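Two arms and a month of Tuesdays

The Joveo kit came in June, in two boxes, each heavier than the courier felt was reasonable. I'd signed up for the home trial through Ternolia, who rent the things out by the month to people with a spare table and poor impulse control. You get two arms, two grippers, a power brick the size of a meatloaf and a 50-page manual, of which 3 pages concern setup and the rest concern liability.

Setup took me five hours. The clamps are fine. The calibration app is called Musen and it has opinions. It wanted me to move each arm through its range by hand and then told me, in a cheerful font, that I had done it too quickly. Twice.

After that it got better. The kitchen package is the one I picked, so it's all dishes and small appliances, and you bring your own clutter.

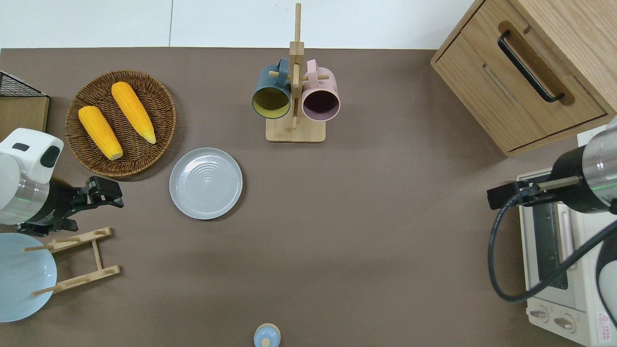
The grippers are the best part of the deal. They're plain parallel fingers, no fake hand nonsense, and they close gently enough that I stopped wincing by the second week. Plates are still hard going. Anything thin and lying flat makes the software think for a long while, like my uncle with a restaurant check.

Cables are my main gripe. Joveo sells a set of clips for them, separately, of course. I used twist ties from a bread bag.

I also tried the cheaper Hinojosa kit last winter, and it was quieter, mostly because it spent its time stopped with an error. If you want one of these for the fun of it, rent the Joveo for a month and skip the extended plan. Mine goes back Tuesday, assuming I can fit it all into the boxes again.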